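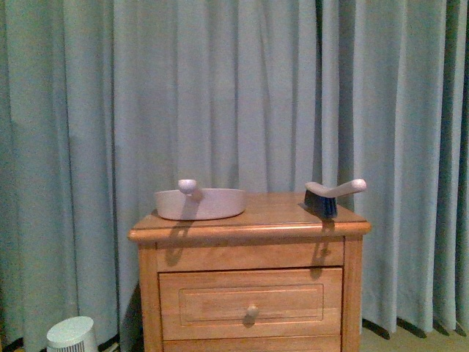
Wooden nightstand in front of a floor-length curtain.

Section 4. Setting Up a Canvass Event

This section covers creating an event in Stokero, cutting turf, assigning walkers and closing out the day. You must have organizer access for your district. If the Events tab is gray when you sign in, ask your county administrator to change your role before you go on.

4.1 Before you start

Have these ready:
Your voter list, already imported (see Section 3)
The street address of the staging location
The script approved for the race you are working on
A mobile number for the person running the launch

Note: Stokero does not check the voter list against the current county file. If your list was imported before the last registration deadline, import it again.

4.2 Create the event

1. Open the Events tab and select New Event.
2. Choose Canvass as the event type. Phone Bank and Lit Drop use different forms and cannot be changed to Canvass later.
3. Enter a name. Put the town first, then the day and shift, as in "Gralville Saturday Morning." Walkers see this name on their phones.
4. Enter the start and end times. The start time is when walkers arrive at staging. Doors open in the app 30 minutes later.
5. Enter the staging address and drag the pin if it lands on the wrong side of the street.
6. Under Launch Contact, enter a name and mobile number.
7. Select Save as Draft.

Caution: Do not select Publish yet. Publishing sends a text message to everyone who signed up for the shift, and it cannot be recalled.

4.3 Cut turf

A turf is one walker's set of doors for one shift. The default size is 61 doors, which suits a three-hour shift in a neighborhood with sidewalks. For rural roads, use a smaller number and assign a driver.

1. In the draft event, select Turf, then Draw.
2. Select the precinct from the list on the left. The map shows a dot for each household.
3. Click around the dots you want. Double-click to close the shape.
4. Check the door count at the top of the map. Drag any corner to add or remove doors.
5. Name the turf and select Keep.
6. Repeat until every target door is inside a turf.

Note: A single event can hold up to 944 doors. If you go over, the Keep button is turned off. Split the precinct into two events with the same staging address.

Avoid shapes that cross a highway, rail line or river. Stokero measures distance in a straight line and will not warn you.

Apartment buildings count each unit as one door. In the sample data that comes with a training account, the Tomar precinct has 176 units in one complex. Cut buildings like this as their own turf and add the entry instructions in the Notes box.

4.4 Assign walkers

1. Select Walkers. People who signed up for the shift are listed by last name.
2. Drag a name onto a turf, or type the turf name beside the walker.
3. To pair walkers, drag the second name onto the same turf. Both phones will share one list, and a door marked by one walker is marked for the other.
4. For anyone without a smartphone, select Print Packet.

In the training account the walkers are Usha Acharya and Kamala Pinto. Practice pairing them before you work with a live list.

Caution: Printed packets contain voter names and addresses. Write the packet number on the sign-out sheet and collect every packet at the end of the shift.

4.5 Publish and run the shift

1. Read the event page once more, especially the address and the start time.
2. Select Publish.
3. At staging, have walkers open the app and pull down to refresh.
4. Confirm that each phone shows the correct turf name.

The app works without a signal. Results are stored on the phone and sent when it reconnects. Walkers should not sign out until the upload bar has cleared.

4.6 Close out

1. Enter results from the paper packets under Data Entry.
2. Open Turf Status and look for any turf marked Partial.
3. Select Return Doors to put unknocked doors back on the target list.
4. Select Close Event.

A closed event can be reopened for 2 days. After that, corrections go through your county administrator.

If you use Sorner for mailings, closed results are included in the next nightly export. See Section 7 for the export settings.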